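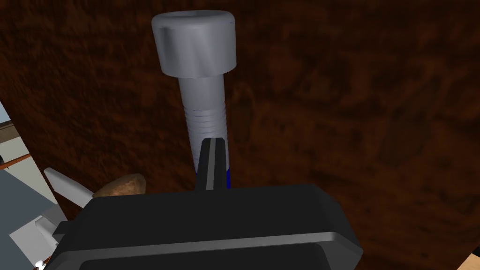

Khurram Afridi, Imelda Tolentino and Remedios Barredo

4.2 What the success flag measures

The planner in Baluyot reports a grasp as successful when both finger contacts persist for 19 consecutive control steps. We inherited this test from the earlier release and, like most groups, used it without much thought. Of the 1696 simulated trials in our main run, the flag was raised in a large majority, and a reader who stopped at that number would think the problem close to solved. We do not think so.

The socket head cap screw shows why. From this view, the finger covers the bottom of the shank, and the threads are rendered as shallow ridges on an otherwise smooth cylinder. The hex recess cannot be seen from that angle at all. A pose estimator that has learned "pale cylinder on brown wood" can do well on such a view while knowing very little about the screw. It has the position of the axis and a guess at the length. Rotation about the axis is not recoverable from the head outline, and any planner that later claims to align a driver with the recess is relying on the simulator's own state, whether or not the paper says so.

We therefore reran a subset with the ground-truth pose withheld from every module after the first approach. The flag hardly moved. The downstream insertion score fell by 42 per cent. Contact persistence is evidently a poor stand-in for a usable grasp, and we would ask that it no longer be reported alone.

4.3 Two arms, one scene graph

Claims about bimanual coordination deserve the same caution. The Jilthorpe scheduler assigns each object to one arm and lets the other wait until the scene graph marks a region as free. In the logs this is recorded as "cooperative execution", a generous name for taking turns.
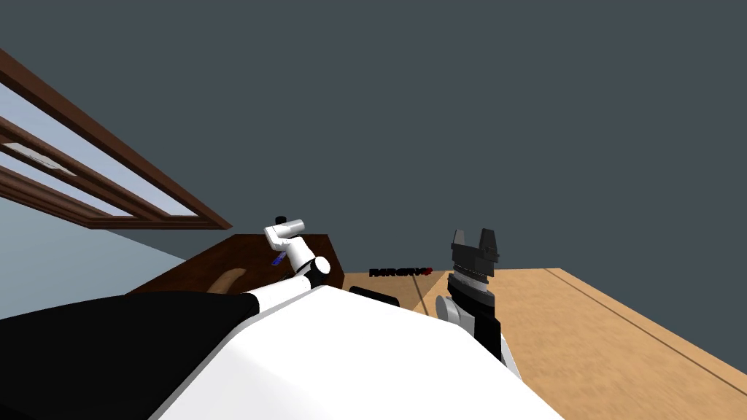 Vol. 7, No. 2, p. 66

Figure 3. Simulated view over the robot body, with a small blue object at the left gripper and the right gripper empty.

The view in Figure 3 is strongly tilted, and the perception stack has to cope with large plain areas that offer no texture for tracking. Drift in the head pose estimate was worst in views of this kind. Fivby, the filter we used for smoothing, hid the drift well enough that we missed it for most of the project. Switching the filter off made the plots uglier and the errors easier to find.

Whether any of this carries over to hardware is open. Nernen's authors argue that varied wood grain and lighting are enough to close the gap. Our ablation gives no support for that, though it does not rule it out either, as we varied the grain and left the lighting even throughout. Maribeth Sarmiento repeated the ablation with a second random seed and got the same ordering of methods with smaller margins.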